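Packing line changes at Brinden: your questions

Will I lose my job?
No. All 13 people on the packing line stay on at the same rate of pay.

What will the arms do?
They take over the small-parts cups, starting with Kenum orders. A shift fills about 1000 of these by hand now.
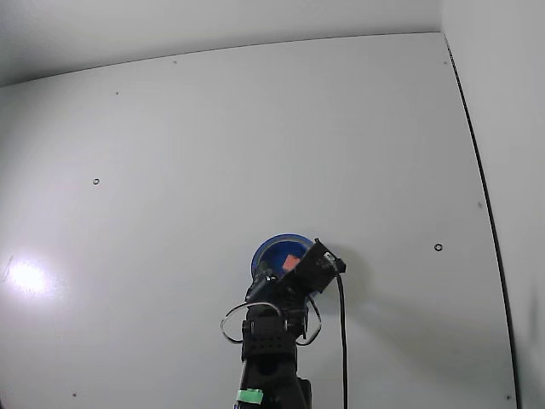 Robotic arm holding a blue cup with one small block inside.

What will I do instead?
Checking, restocking and clearing stops. Medve orders are still packed by hand.

Do I need training?
Yes. Wemeo runs it on site in September, in paid hours. Sign up at the shift office.

Who do I call if an arm stops?
Extension 307. Press the stop button before you reach in.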